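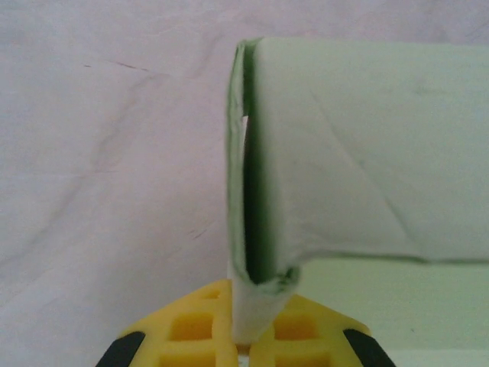
Mint green towel, part way through the fold. Look for the dark crease where the two layers meet.

3. Folding the hand towels

I fold these the way Ankica Hodžić taught me when I started at the Zisville guest house, and it's easy once your hands get used to it!

1. Clear a flat spot and lay the towel out with the hem on your left. Smooth it from the middle outward (old crease lines are fine, they'll flatten under the stack).

2. Bring the top edge down so you get one wide flap. Don't pull it tight – a little sag along the bottom is okay.

3. Pinch the lower corner and bring the side in to make a narrow upright fold. The corner likes to bunch up right where you're holding it, so run a thumb over the wrinkles before you let go.

4. Fold in half once more and set it on the shelf, folded edge facing out. I stop at 20 to a stack.

Note: The Softić towels are thicker, so skip the narrow fold on those and go straight to step 4.

Caution: Please don't iron over the hem. I did that to a whole batch last April and the edges went stiff and wavy, and we had to use them as cleaning rags.

Bath towels are in section 4.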